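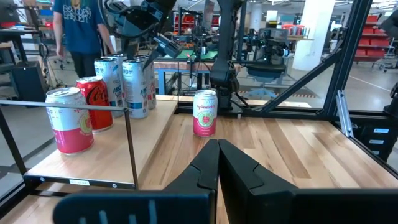 Several readers have asked why we do not simply record the same motion a thousand times and be done with it. The question came in again this month under our April update, and it deserves a fuller reply.

1/ A policy trained on one motion learns that motion. At Garell we ask operators to vary the start of every episode: which can is out on the table, where it stands, and how the gripper comes to it.

2/ The beverage can set now holds 473 accepted episodes. A further 142 were recorded and set aside during review. The most common grounds were a long pause by the operator or a task label that did not match the motion.

3/ Episodes set aside are not deleted. They are kept in a separate folder with a short note from the reviewer, and the Polness group uses them to train its failure detector.

4/ Cans from different brands are mixed on purpose. Spindrift and Coca-Cola cans differ in color and print, and the model should not come to depend on either.

5/ Operators change over after 10 episodes. Our earlier practice was a full session per person, and the resulting data carried one person's habits too strongly.

6/ The wrist view is stored with every episode. Partners at Heywood have asked for it without compression, and we are preparing a smaller release of 100 episodes in that form.

7/ The labeling guide, written jointly with Grillari, has been revised. "Pick" and "move" are now separate labels. Groups using the earlier guide should convert their files before merging them with ours.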